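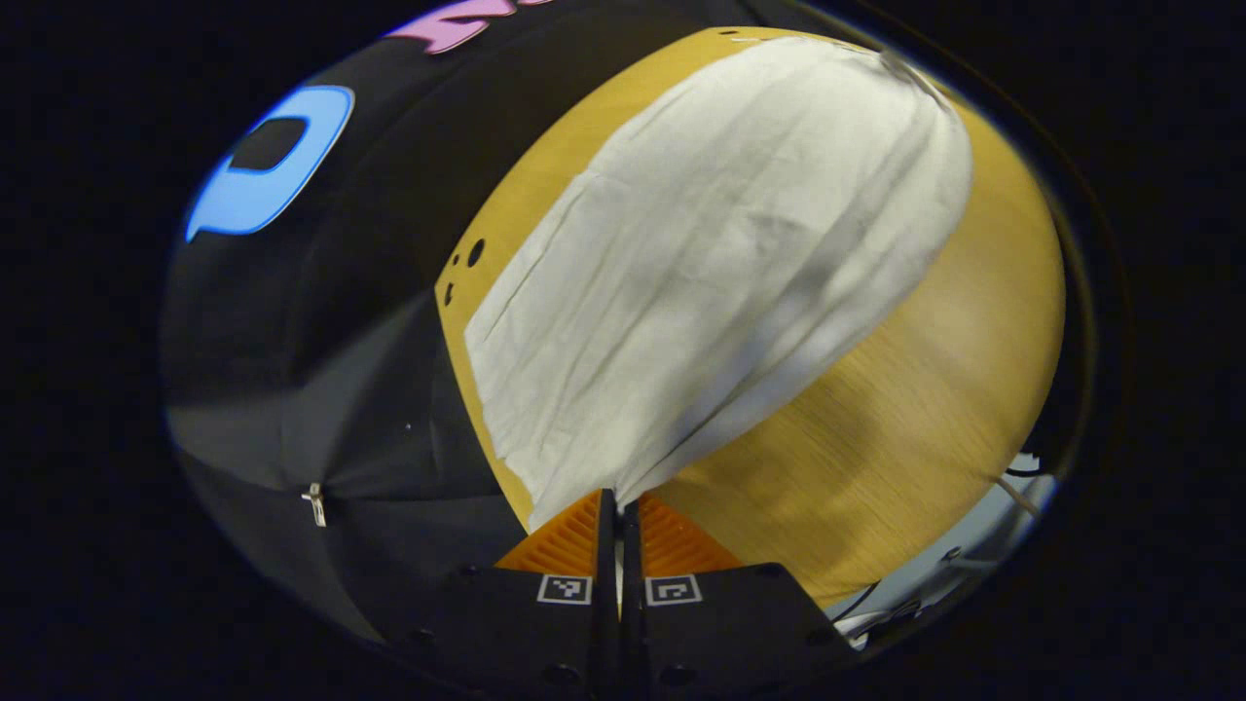
Fereshteh Hashemi objected, on reading an early draft, that a household which says it "always" mends its tea towels has told us about its conscience and very little about its tea towels. We have taken the point, and this section keeps the two apart as far as the replies allow.

4.2 What counts as worn out

The postal survey went to 200 households in Gomcombe and came back from 146 of them, a rate we put down to the town's fondness for being asked. The form defined a household cloth as any piece of flat fabric used for drying, wiping or covering, and invited people to say when such a cloth should be retired. Few gave an age. Most gave an event: a hole a finger could go through, a stain that visitors had remarked on, or the arrival of a new set at Christmas. Several gave two events and then crossed one out.

Fraying sat awkwardly in the replies. People who would not tolerate a hole were quite relaxed about a loose thread, and one respondent wrote that edges "look after themselves" – a view we were unable to confirm. In the Trarkov interviews, held in March, the order was reversed. There the edge was the thing, and a cloth with a sound hem could carry on for years with a middle like a sieve. Figure 5 shows the sort of wear at issue, a bunched and frayed stretch along one side of an off-white cloth with a thread hanging from it. Gomcombe would keep such a cloth without comment. Trarkov would have had the needle out.

Figure 5. Off-white cloth on a wooden tabletop, frayed at one edge.
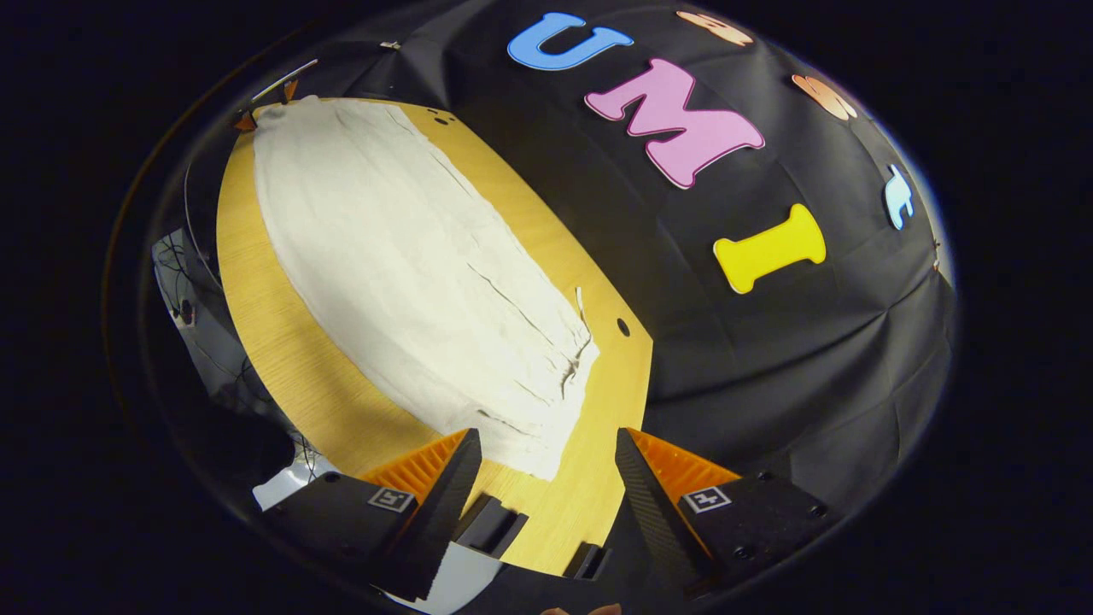 4.3 Demotion

Retirement is seldom the end. Following Salameh, we use "demotion" for the move of a cloth from a better job to a worse one, and the replies describe up to five such moves, the last of them usually involving a bicycle. The path runs downhill almost without exception. We found a single case of promotion, in which a floor cloth was boiled and returned to the kitchen, and the respondent asked us not to tell her sister.

The Trivell diaries suggest that demotion is decided quickly and by one person, then disputed for some weeks by everyone else in the house.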